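Print this page | E-mail this page

Filed under: Company News > Events & Open Days

Come and Fold a Jacket With Us: Open Day at the Noltstead Workshop

HONHAM, 2021-04-16 – We're opening the doors in August and I'd love for you to come! I'm Dörte Lammers, I look after training at Noltstead, and I've been pestering everyone here for an open day since I started, so please forgive the exclamation marks.

Robots that handle clothes are what we do. Shirts, towels, jackets, all the soft stuff that never lies the same way twice. Most of our teaching happens with hand-held grippers: a person holds the tool, picks up a sleeve, folds it over, and the recording goes into training for the robot arms. It's slow work and I think it's great fun (my colleague Bernd Weidemann says I'm the only one who irons for pleasure, so take that as you like).

On the day we'll have 2 stations running. At the first one you get a gripper in your own hands and a garment on a bed, and you try to fold it without touching it with your fingers. Puffer jackets are the hard ones. They're slippery, they spring back up, and the sleeves go wherever they want. Bernd's best jacket took him 40 seconds and he has not stopped talking about it.

The second station is the robot arm, which we call Gratetti. Gratetti will be folding towels all afternoon and, if it's in a good mood, a T-shirt or two. Bernd will be standing next to it and will answer anything, including "will it do my laundry?" (No, sorry, we've all asked.)

Groups are kept to 12 people so that everybody gets a proper turn, and each tour runs 30 minutes. The Thiele bakery across the yard is doing the coffee and cake. Kids are very welcome; the smaller gripper fits hands from second grade up, and last time we tried it with a school class they were better than the grown-ups!

Entry is free but please sign up first through the visitor form on our website, where you'll also find the times and the way in from the parking lot. Reporters who'd like to film or try the gripper before the crowd arrives should write to the press desk and ask for me. I'm happy to set something up, and yes, you can bring your own jacket.
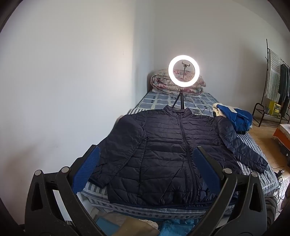 A puffer jacket on the bed, with the hand-held gripper over it. Photo: Noltstead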